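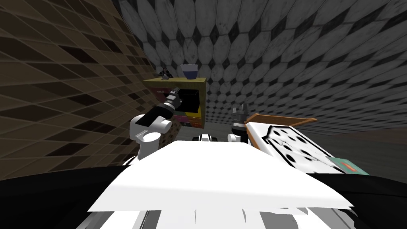
Sim view, both arms reaching forward, left gripper aimed at the cabinet in back.

11/11/2018

Sunday in the shop, and it was cold enough this morning that I kept my hat on until lunch. The thermometer by the roll-up door said 66 by the time I left, so the little heater does work, it just takes its sweet time! I love a cold shop though. Coffee tastes better, and I get more done when sitting down feels like a bad idea.

Drove in from Fallstead with the windows cracked because the truck smells like wet dog again (I don't own a dog, I gave one a ride in March and the seat never forgave me). Hardly any traffic. There was frost on the grass all the way along the creek and the sun was coming up behind it, and I very nearly pulled over to just stare at it for a while. Should have. Nothing in here was going anywhere.

Okay, work stuff. I wanted to finally sort out the rain gauge logger that's been acting up, the Sternard one on the roof. It has been counting tips on dry days, which makes for a very exciting rainfall record. Total on the counter when I pulled it was 1,622, and there's no way we got that much rain since I zeroed it. Took the housing off expecting spiders. No spiders! Just a reed switch sitting a hair too close to the magnet, so every good gust of wind was rattling the bucket and closing it. I bent the bracket back with pliers, gave the whole thing a shake by hand, and got no false tips. Then poured water through slowly with the squeeze bottle and it tipped the way it should. I'm calling it better, not fixed, until it sits through a windy night.

While I was up on the ladder I swapped the batteries too. The old ones were fine, but I was already up there and I hate that ladder.

The Ploltis thermometer is a different headache. It reads 4 degrees high whenever the sun gets on that wall, which is most of the morning this time of year. I keep telling everybody we need to move it to the north side and then I keep not moving it. Held a piece of cardboard over it for a while and watched it drop, so yes, it's the sun, same as it was last time I checked. If somebody wants to do me a giant favor this week, the long screws are in the coffee can under the vise and the drill is charged.

Lunch was leftover chili, eaten standing up next to the heater. I've now got two bowls in the sink here that are both mine, I know, I know, I'll get them tomorrow.

Afternoon was mostly cleaning. Went through the cable drawer and threw out anything with a bent plug, and found the good tape measure, the one I had accused pretty much all of you of walking off with. Sorry! It was under the Janjua manual, which I'd also been looking for. Read a few pages of that by the heater and learned that the logger clock doesn't change itself for daylight saving, so everything since last weekend is stamped an hour off. I set it back but didn't touch the old records. Please don't fix those by hand, I'll shift them all in one go.

To do: move the Ploltis, check the tip count after the next windy night, more coffee filters, bowls.

Locked up a little after dark. Already back down to hat weather out there.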